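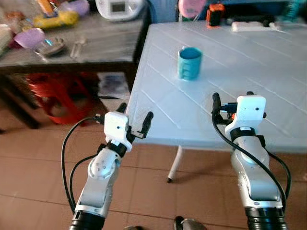 Über uns

Hamena entwickelt und betreibt zweiarmige Handhabungsplätze für Arbeiten, die in Küchen, Spülbereichen und Etagenwohnungen von Pflege- und Wohneinrichtungen täglich anfallen: Becher abräumen, Schüsseln umsetzen, Geschirr sortieren, Tische freimachen. Das Unternehmen beschäftigt 19 Personen. Ein großer Teil von ihnen hat vor der Zeit bei Hamena selbst in der Hauswirtschaft oder in der Gemeinschaftsverpflegung gearbeitet.

Hervorgegangen ist Hamena aus dem Küchenbetrieb Morais, der bis heute unser erster Anwender ist. Shobha Namboodiri leitete dort die Spülküche und suchte eine Entlastung für die Abendschicht, in der regelmäßig Stellen unbesetzt blieben. Krešimir Hodžić übernahm die Konstruktion des ersten Arbeitsplatzes. Beide führen die Gesellschaft gemeinsam.

Was wir bauen

Unser System trägt die Bezeichnung Ekik. Es besteht aus zwei Armen mit Zweifingergreifern, Kameras an den Handgelenken, einer Übersichtskamera und einem Steuerrechner. Die Arme arbeiten an einem gewöhnlichen Tisch. Auf Vorrichtungen, Werkstückträger und eingezäunte Zellen verzichten wir, weil sich die Einrichtungen unserer Kunden dafür nicht umbauen lassen. Die Folge ist ein geringeres Arbeitstempo. Die Bahngeschwindigkeit wird bei jeder Inbetriebnahme gesondert festgelegt und dokumentiert.

Die Bewegungen werden zum überwiegenden Teil nicht programmiert, sondern vorgeführt. Eine Bedienperson steuert beide Arme durch die Aufgabe, das System zeichnet Gelenkwinkel, Greiferöffnung und Kamerabilder auf. Aus den Aufzeichnungen wird ein Bewegungsmodell berechnet, das anschließend am selben Platz geprüft wird. Für eine neue Aufgabe setzen wir 60 Vorführungen an. Reichen sie nicht aus, wird zuerst die Aufgabenbeschreibung überarbeitet und erst danach weiter aufgezeichnet.
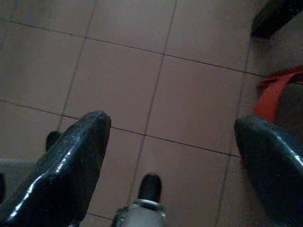

Die Handgelenkkameras liefern den Nahbereich zwischen den Fingern und alles, was bei der jeweiligen Armstellung dahinter liegt. Der Hintergrund ist für die Auswertung nicht gleichgültig. Bodenfliesen mit dunklen Fugen, spiegelnde Tischflächen und Kabel im Sichtfeld verändern das Ergebnis messbar. Wir zeichnen deshalb in möblierten Räumen auf und räumen sie vorher nicht leer. Ein Modell, das nur vor einer einfarbigen Wand gelernt hat, ist in einer Wohnküche nach unserer Erfahrung nicht einsetzbar.

Was sich für die Beschäftigten ändert

Bei Morais sind durch Ekik keine Stellen weggefallen. Verschoben hat sich die Verteilung der Tätigkeiten. Das wiederholte Greifen und Umsetzen von Einzelteilen liegt zum Teil bei der Maschine. Beim Personal verbleiben Vorsortierung, Sichtprüfung, Reinigung der Greiferfinger und die Behebung von Störungen. Hinzugekommen ist das Vorführen neuer Abläufe.

Diese Arbeit ist eine andere als die bisherige, und sie liegt nicht allen. Wer vorführt, sitzt länger und muss gleichmäßig arbeiten. Zdenka Stan, die unsere Bedienpersonen einarbeitet, begrenzt deshalb jede Sitzung auf 2 Stunden. Danach folgt ein Wechsel in eine Tätigkeit im Stehen. Die Regelung gilt auch für unser eigenes Personal und wird in die Dienstpläne der Anwender übernommen.

Vor jeder Einführung werden folgende Punkte schriftlich festgehalten:

Welche Handgriffe das System übernimmt und welche ausdrücklich nicht.
Wer im Störungsfall eingreift und wer während dieser Zeit die übrige Arbeit abdeckt.
Wie die Einarbeitung vergütet und im Dienstplan ausgewiesen wird.
Welche Bilddaten entstehen, wo sie gespeichert und wann sie gelöscht werden.

Der letzte Punkt führt erfahrungsgemäß zu den meisten Rückfragen. Leistungsdaten einzelner Bedienpersonen werden von Ekik nicht ausgegeben. Aufzeichnungen mit erkennbaren Personen werden vor der Modellberechnung aussortiert.

Gegenstände und Grenzen

Trainiert wird mit Alltagsgeschirr, wie es in den Einrichtungen vorhanden ist. Becher mit geripptem Mantel verhalten sich im Griff anders als glatte, flache Schüsseln müssen am Rand gefasst werden, und dünnwandiger Kunststoff gibt unter Fingerdruck nach. Glänzende Tischoberflächen erschweren die Abstandsschätzung, vor allem bei seitlichem Lichteinfall. Solche Bedingungen nehmen wir gezielt in die Aufzeichnung auf.

Nicht freigegeben ist Ekik für gefüllte Gefäße, Messer, Glasbruch und jede Form der Essensausgabe. Das System arbeitet auch nicht unbeaufsichtigt. Während des Betriebs muss eine eingewiesene Person im Raum sein und den Halt-Taster erreichen können.

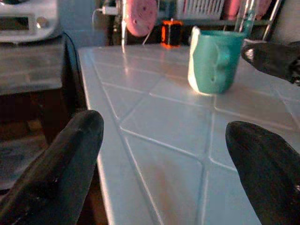 Arbeitsweise und Zuständigkeiten

Krešimir Hodžić verantwortet Mechanik und Greifer. Die Finger werden im Haus gefertigt und nach Verschleißbild getauscht; Kratzer an der Außenseite sind unkritisch, eine abgerundete Greifkante ist es nicht. Zorica Hodžić leitet die Aufzeichnung und entscheidet, welche Vorführungen in ein Modell eingehen. Ainhoa Cordero betreut die Anwender vor Ort, erstellt die Gefährdungsbeurteilung gemeinsam mit dem jeweiligen Betrieb und nimmt die Plätze ab. Shobha Namboodiri ist Ansprechpartnerin für Betriebsräte und Mitarbeitervertretungen.

Softwarestände werden jeweils im April und im Oktober ausgeliefert. Zwischen diesen Terminen spielen wir ausschließlich sicherheitsrelevante Korrekturen ein.

Besuch und Kontakt

Der Vorführraum kann von Einrichtungen, Mitarbeitervertretungen und Schulklassen der Hauswirtschaft besucht werden. Gruppen werden nach Anmeldung um 14 Uhr empfangen. Eigenes Geschirr darf mitgebracht und am Platz erprobt werden, sofern es leer und unbeschädigt ist. Anfragen nimmt Ainhoa Cordero über das Kontaktformular entgegen.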